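About Skutent

Skutent plans and looks after small snack shops inside other people's buildings: offices, colleges, clinics and a couple of ferry terminals. We choose the range, set out the shelves, place the orders and keep the stock in date. The building provides the floor space and the electricity.

The company was started in 2000 by Kazimiera Czarnecka, who had been buying for a regional grocery wholesaler and was tired of seeing the same order sheet sent to every customer. Her first account was a printing plant with a night shift. The shop there was one bay of shelving next to the time clock, and she filled it herself before the 10 p.m. start. That account is still with us, though the bay has moved twice.

Today we supply 154 sites with a staff of 21. Most of us work from the office and stockroom on the ground floor of the old Nelteo building. The rest are route staff who start from home.

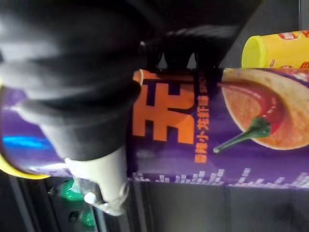
What we do

Range planning. Every site gets its own list. A college shop sells chips, candy and cold drinks from noon on. A clinic sells crackers, fruit cups and tea, mostly before 9 a.m. We start with a standard list, watch the sales for a season and then change it.

Shelf layout. We draw up a plan for each bay showing what goes where and how many facings it gets. Bags and canisters need different shelf heights, and a shelf set for one usually wastes space with the other.
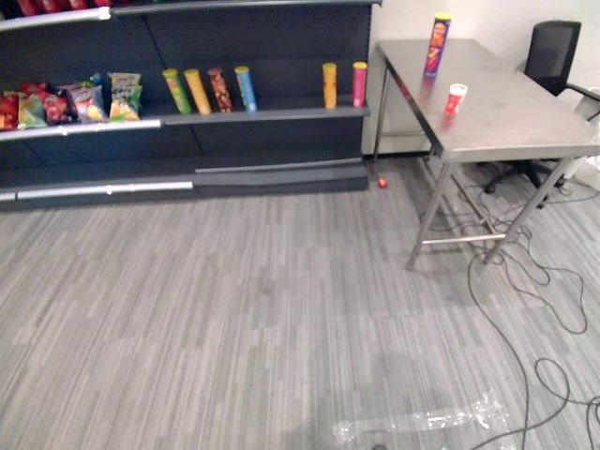
Chips on the middle shelf.

Ordering and delivery. Route staff check stock on each visit and send the order the same afternoon. We buy from nearly 20 suppliers, including Mumum, a family bakery that makes our oat bars and plain cookies. Items close to their date are marked down first and then donated.

How we work

Our contracts run for one year and renew only if both sides agree. There is no charge for the first layout. Prices are the same at every site in a region, and the building gets a copy of the price list before it goes up.

If something isn't selling, we take it out. If people ask for something, we try to find it, and a request sheet hangs in every shop for that purpose. 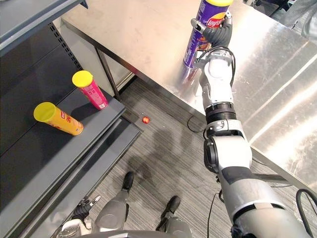 Sites with fewer than two bays are visited once a week, and larger ones twice. Route staff keep the same sites year after year where possible, so they get to know the people who use the shop and hear about problems early.

Range changes are made in September, when colleges are back and summer drinks are coming off the list. New sites can join at any time of year.

Working with us

Czarnecka still reads every new inquiry. Tell us what kind of building you have, how many people use it and what hours it is open. A floor plan helps if you have one.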